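Thongchai Nilsuwan and Kosmas Politis Are No Longer Sharing a Hot Tub, or a Show
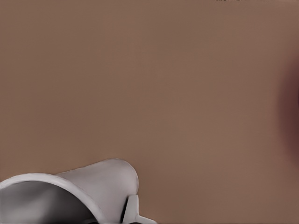

A white gripper against a plain brown surface, in a computer-rendered image.

Thongchai Nilsuwan would like everyone to know that he is fine. He said so four times on Wednesday's "Zirley" podcast, twice before he had been asked.

The former "Pokley Nights" co-host, who left the reality series in July, used the interview to address his falling-out with Kosmas Politis, his on-screen best friend and, until recently, his partner in a line of scented bath towels.

"I love Kosmas. I wish him nothing but peace," Nilsuwan said, before spending 20 minutes on the subject of who paid for a birthday dinner.

The dinner in question, at the Koutsoukos restaurant, was supposed to celebrate the show's fifth season. According to Nilsuwan, Politis invited extra guests, ordered for the whole table and left before dessert. The bill went to Nilsuwan, along with a $600 charge for a chair.

"I never touched that chair," he said.

Politis, who has not spoken to his former co-host since the fall, answered within the hour on Sketix, the video app where he now posts most of his breakups. Wearing a bathrobe and sunglasses indoors, he told followers that he would be "taking the high road" and then read several old text messages aloud.

In one of them, Nilsuwan appears to offer to cover dinner "no matter what." Politis read that one twice.

Fans of the series picked sides early. A petition asking producers to put the two men back in the hot tub for a reunion special passed 1000 signatures by the evening, though a good number of the comments underneath were about the towels, which some buyers say never arrived.

Nilsuwan's rep said the towel business was "paused." Politis's rep said it was "thriving." The website was down on both occasions.

As for a reunion, neither man has ruled it out. Nilsuwan said he would sit down with Politis "for the right reasons," and when pressed on what those might be, he mentioned his fee. Politis said he had already forgiven his friend, but wanted the apology done on camera and from his left side.

"Pokley Nights" returns next month with two new hosts, who say they get along great.

Related stories

"Pokley Nights" Names Its New Hosts
Kosmas Politis Sells the Beach House, Keeps the Boat
Who Broke the Chair? A Timeline
Sketix Stars and Their Very Public Apologies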